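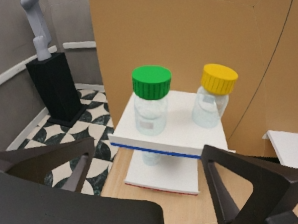 Notes from the Well Water Group

Hello again, neighbors! April has been kind to us out here, apart from the two weeks when the road by the Zomov turnoff was more puddle than road, and I know a good many of you have been out with your boots on looking at ditches and well caps and wondering what all that snowmelt has been up to underground. So I thought I would give this month's column over to well testing. It comes up every spring, and the phone calls have already started.

First, the news you've been asking for. The county has agreed to go on helping with the cost of the basic test, and your share this year will be $30 per well, the same as last year. That covers bacteria and nitrate. If you want arsenic or lead looked at, you'll pay the lab for those separately, and I'd encourage anybody in one of the older houses along Wukska Road to think about the lead test in particular. My own house is one of those, and I put it off for years (my mother drank that water until she was ninety, as she liked to remind me), but I did finally get it done and I slept better afterward.

Last spring 171 households took part, and 49 of those were testing for the first time, which pleased me no end. A fair number of you wrote your names on the sheet at the pancake breakfast and then never came by for a kit. I have the sheet! I am not going to read it aloud, but I may telephone.

Kits can be picked up at the Zieliński feed store, at the counter by the seed potatoes, any morning the store is open. Please take the one with your name on it if you signed up ahead, and fill in the card before you leave, with your address and the depth of your well if you know it. If you don't know the depth, leave it blank and we'll try to find the driller's record. Some of those records go back a long way and the handwriting is something else, but we've had good luck with them.

A few words on taking the sample, as we had several come back last year that the lab couldn't use. Choose a cold tap that doesn't swivel, and take off the screen if it has one. Wipe the spout with the little packet in the kit and let the water run a good five minutes. Don't rinse the bottle out, and try not to touch the inside of the lid or set it down on the counter. Fill to the line, cap it, and put it in the refrigerator until you bring it in. The lab wants it the same day, so please collect it in the morning and have it back at the store before noon. If you have a softener or a filter, take the water ahead of it, or make a note on the card if you can't.

Results come by mail in two or three weeks. If yours says bacteria were found, please don't panic. Use boiled or bottled water for drinking and cooking, and call Nikola Jasińska, who has very patiently walked a great many of us through disinfecting a well and testing it again. She is happy to go over nitrate numbers too, and if there is a baby in the house or one on the way, do call her about those before you do anything else. Boiling won't take nitrate out.

We still need a couple of drivers for the noon run to the lab. It's a pretty drive, and there is usually pie at the other end. Leave your name at the store or drop a note in our mailbox at the grange, Box 3973, and I'll get back to you as soon as my peas are in.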